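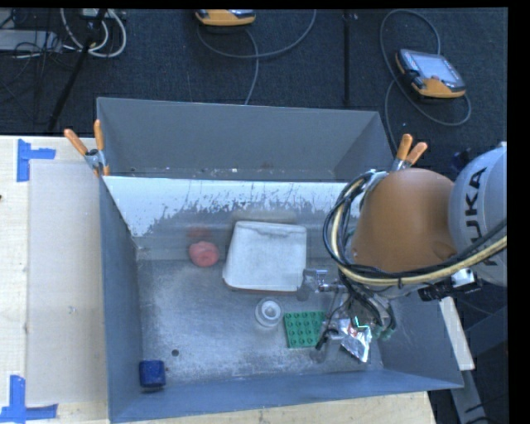 4. Limpieza y puesta en servicio de la cubeta

Esta sección corresponde a las cubetas metálicas de la serie Llanos, tanto en versión simple como en versión doble. Para los modelos con desagüe motorizado, consulte además la sección 7.

4.1 Antes de empezar

Retire todo lo que haya en el interior de la cubeta antes de aplicar cualquier producto. Los recipientes de plástico se lavan aparte, con agua templada y jabón neutro.

Necesitará:

Un cepillo de cerdas blandas
Dos paños de microfibra, uno para fregar y otro para secar
Detergente neutro Clodomness o equivalente
Un cubo con capacidad suficiente para 17 litros
Guantes de goma

PRECAUCIÓN: No utilice lejía, salfumán ni productos con cloruros. Atacan el metal y dejan manchas que no se eliminan con el pulido.

4.2 Limpieza ordinaria

1. Barra los restos secos hacia una esquina y recójalos con el paño ligeramente húmedo. No los empuje hacia el desagüe.

2. Prepare la solución en el cubo: 80 ml de detergente para 17 litros de agua. Una proporción mayor no limpia mejor y obliga a aclarar dos veces.

3. Moje el cepillo y frote el fondo siguiendo siempre la dirección del cepillado original del metal. Los movimientos circulares dejan marcas visibles.

4. Suba después a las paredes, de abajo arriba. En las uniones entre el fondo y la pared, pase el cepillo de canto.

5. Deje actuar la solución cinco minutos. No permita que se seque sobre la superficie.

6. Aclare con agua limpia hasta que no quede espuma en el desagüe.

7. Seque con el segundo paño, incluido el borde superior.

NOTA: En las cubetas dobles, limpie primero la posterior y después la delantera. El agua de aclarado salpica por encima de la pared intermedia con más frecuencia de lo que parece.

4.3 Limpieza a fondo

Se recomienda una vez al mes en uso doméstico y una vez por semana en talleres y cocinas. Muchos talleres la dejan para el sábado, con la instalación parada.

1. Cierre la llave de paso y compruebe que no sale agua por el grifo.

2. Desmonte la rejilla del desagüe girándola un cuarto de vuelta hacia la izquierda. Si está agarrotada, use la llave Redberg suministrada -- nunca unos alicates, que deforman las pestañas.

3. Sumerja la rejilla en la misma solución del apartado 4.2 durante 30 minutos.

4. Limpie el alojamiento de la junta con un paño sin pelusa. Revise la junta: si presenta grietas o ha perdido elasticidad, sustitúyala por la referencia 700.

5. Vuelva a montar la rejilla a mano. Debe quedar a ras del fondo.

6. Abra la llave de paso despacio y deje correr el agua un minuto. Compruebe por debajo que no gotea.

PRECAUCIÓN: El canto inferior de la rejilla no está rebabado por completo en las primeras unidades. Use guantes durante toda la operación.

4.4 Cal y manchas

Para la cal, aplique vinagre blanco rebajado a partes iguales con agua. Espere diez minutos y aclare con abundante agua. No mezcle el vinagre con otros productos.

Las manchas de óxido superficial suelen proceder de otros objetos: estropajos de acero, latas, herramientas mojadas. Elimínelas con la pasta Dullard, en poca cantidad y con un paño suave. Si la mancha vuelve a aparecer en el mismo punto, es posible que el metal esté afectado y conviene pedir una revisión.

4.5 Arañazos y desgaste

El fondo cepillado pierde brillo con el uso. Los roces finos no afectan al funcionamiento ni están cubiertos por la garantía. No intente igualar el acabado con lija: el resultado es una zona más clara que se ensucia antes.

En piezas pintadas o recubiertas, cualquier desconchado que deje el metal a la vista debe retocarse antes de volver a usar la cubeta con agua. Limpie la zona, séquela por completo y aplique dos capas finas de esmalte de retoque, con cuatro horas de espera entre ambas.

NOTA: No coloque objetos de más de 30 kg sobre el fondo sin la rejilla de apoyo (accesorio opcional).

4.6 Registro de mantenimiento

Anote cada limpieza a fondo en la hoja del final del manual, junto con el cambio de junta si lo hubo. El servicio técnico la pedirá en caso de reclamación.

Revisión técnica de esta sección: Rajkumari Chaudhary. Edición de mayo.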